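July, evening

I have now lived 30 days without sugar in my coffee, and I want to write down how it went before I forget the first week. The first week was bad. I had headaches in the afternoon and I was impolite to my sister on the phone. She has forgiven me, I think.

My grandmother in Lã put condensed milk in everything, so for me coffee was always a dessert. When I moved to Bostberg I kept the habit, with three spoons in every cup. The dentist asked me in spring how many cups I drink. I said two. It was four.

In the second week I started to drink it cold, and this helped a lot. Coffee that is cold and well shaken tastes softer to me, and I do not miss the sweetness so much.

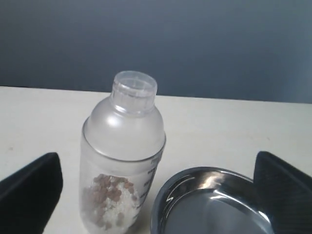

Tùng Dương wrote back the same night that I should put a little salt in it, only a few grains, and that his aunt did this for years and never bought sugar again. I tried it the next morning. The first cup was terrible, because my few grains were too many. The second cup was good. I am still surprised by this.

Today I took the bus to Lastau to buy beans at Dolari. The small bag went up by 80 cents. The lady there let me smell two kinds, and I chose the darker one, although I could not explain to her why. My words for smell are still very poor in English. I said "like wood after rain" and she was kind about it.

On the way home I forgot to buy bread, so dinner was soup and an old apple.

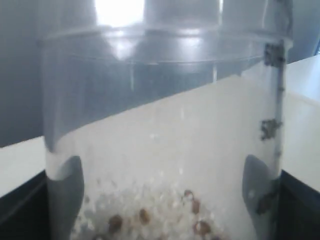 Six on white.

I must call my sister on her birthday and not talk about coffee. Also, pay the water bill, and ask the dentist for a later hour.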